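Chapter 6
Turning Demonstrations into Trajectories

After reading this chapter you should be able to:
Explain what a pose stream is and how it is aligned with video
Find and repair gaps in marker tracking
Split a long recording into segments a planner can use
Choose a smoothing window and defend the choice

Chapter 5 dealt with controllers that follow a path someone else has supplied. In this chapter we supply the path. The source is a person doing the task by hand with a pair of instrumented grippers, and the software's job is to recover where each gripper was, how far it was open, and when.

Our running task is restocking a small wicker stand with packaged snacks. The packages are light, shiny and soft, and they change shape when squeezed. A planner that works from rigid models does badly with them. The raw material is one video stream per gripper plus a stream from head height. 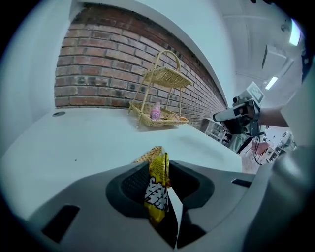 Figure 6.1 A snack package between the jaws, seen from the gripper's own camera.

The gripper camera moves with the jaws, so the jaws stay in nearly the same part of the image while the rest of the world swings past. This helps the width estimator and hurts the pose estimator. Wide lenses also bend straight edges, and every pixel must be corrected before any geometry is done. Section 6.2 gives the correction model used in Leone, the open toolkit we use for the exercises.

6.1 Two sources of pose

Pose can be computed from the gripper camera alone by tracking features in the room. It can also be computed from a second viewpoint that sees printed square markers of known size. The first method drifts. The second does not drift but drops out whenever the markers turn away or a hand covers them.

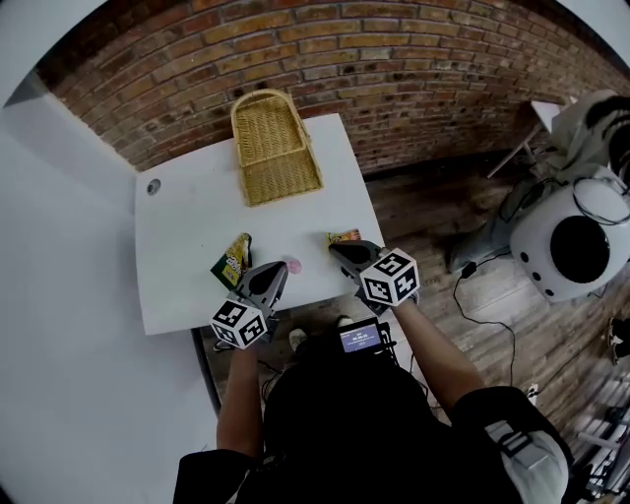
With two grippers there are two pose streams, and they must be expressed in a common table frame before they are merged. An error in that transform shows up as hands that pass through each other on playback. The Dandow data set, used in the problems at the end of the chapter, has 812 recordings sampled at 50 Hz. A gap of 20 samples or fewer is filled by interpolation. Anything longer is marked invalid and cut.

6.2 How much to smooth

Smoothing removes jitter, but it also rounds off the short stop just before the jaws close. The planner needs that stop to find the grasp. We filter position and jaw width separately for this reason, with a shorter window for width.

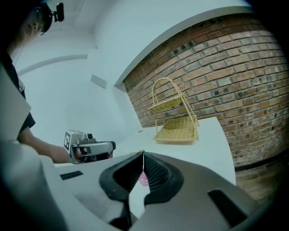

Anetbridge, commenting on a draft of this section, objected that the windows should not be fixed at all. A slow demonstrator and a fast one need different filters, the note said, and the window ought to be set from the measured speed of each segment. We take up that method in Section 6.4 and compare it with fixed windows on the Ummont benchmark of 3,000 segments. Until then the windows stay fixed, and Problem 6.3 asks you to find a recording where they fail.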